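Prellisar Automatic Watch
Section 4: Setting the time and date

Read this section before you wear the watch for the first time. The colour of the strap has no influence on the steps.

1. Unscrew the crown toward you until it is free. Do not pull yet.
2. Turn the crown slowly 12 times to wind the movement.
3. Pull the crown to the first position and set the date of yesterday.
4. Pull to the second position. Turn the hands forward until the date changes, then continue to the correct hour.
5. Push the crown in and screw it down firmly with the fingers.

CAUTION: Never change the date with the crown in the first position between 9 pm and 3 am. The date wheel can be damaged.

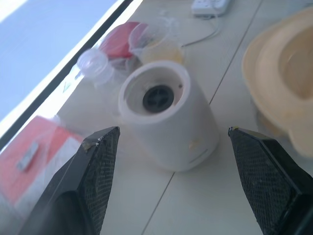

Toprak Planow
Technical writer, Mandemholm service centre
Revised Sat 14 August

Note: The watch is water resistant to 100 metres only when the crown is screwed down. After swimming in the sea, rinse it with fresh water and dry it with a soft cloth.

6. If the watch was not worn for a few days, repeat the steps from number 1.

In April, and in other months after a month with 30 days, the date must be checked by hand. For a strap change, see section 5.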